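Dradmont's off-season, a thread, written by someone who has renewed his season seat again and would like it noted that he knows better.

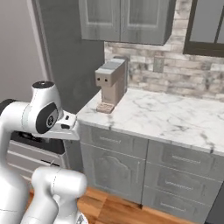
1/ The schedule came out Wednesday and the first thing I did was look for the Milledbridge home-and-home. Opening weekend. They've handed us the defending champs before our second-pair defencemen have learned each other's names.

2/ To recap for anyone who sensibly took the summer off: we lost our top-line centre to Skyrme, our backup goalie to Skyrme, and our equipment guy to Skyrme. At this point I'd like to know what they put in the coffee over there.

3/ The club says the centre left for "a fresh opportunity." He left for a rink with a working Zamboni and a bus with a washroom. I would also describe those as opportunities.

4/ In return we've signed a big winger out of Amlow who had 3 goals last year. The press release calls him "a heavy presence on the forecheck." I've read enough press releases to know that's what you write about a guy with 3 goals.

5/ To be fair to him, I saw him in February when Amlow came through and he did flatten our entire third line in one shift. Two of them are still on the roster. Training camp should be cosy.

6/ Attendance. We averaged 1,627 two years ago and 1,702 last season, and the club is calling this momentum. Most of the bump was the Milledbridge fans who drove over for the playoff games and sang the whole time. They sang about our parking lot. It was a pretty good song.

7/ The power play. I don't want to talk about the power play. We had a five-on-three against Skyrme and iced the puck. I've watched the replay more times than is healthy and I still can't work out whose idea that was.

8/ New this year: the assistant coach running the power play is the same assistant coach who ran it last year, but with a new title. He's now "associate coach, offence." My neighbour got one of those promotions once – more keys, same desk.

9/ I will say something nice. The kid in net is the real thing. He faced more rubber than a highway overpass last winter and never once slammed his stick on the post, which is more than I can say for section C.

10/ If they'd find him one defenceman who can make a first pass, I think this team gets out of the first round. I've thought that in every September I can remember, so weigh it accordingly.

11/ Ticket prices are up two bucks a game. The club points out this includes "an enhanced game-day experience." I've asked what that means and been told there's a new goal horn. Bold of them to assume we'll hear it.

12/ Food news: the poutine is back at the north end after a year of whatever that nacho arrangement was. I'd have led with this if I were running the club's account.

13/ Predictions, so you can all throw them at me in spring. Milledbridge first, Skyrme second, Amlow third on pure meanness, us fourth and out in the first round in overtime on a puck that goes in off somebody's backside. Probably the new winger's. That would be 4 goals in two seasons.

14/ Anyway, my seat's in row F, same as always, behind the fellow with the cowbell. See you at the opener.

Filed under: Junior & Senior Hockey > Off-Season > Fan Threads

3 comments

rinkrat_north
The parking lot song has a second verse now. You're going to hate it.

Blueline Barb
Skyrme fan here. Thanks for the centre. The coffee is terrible, it's the washroom on the bus.

oldbarn_seatF
Cowbell stays. Buy earplugs.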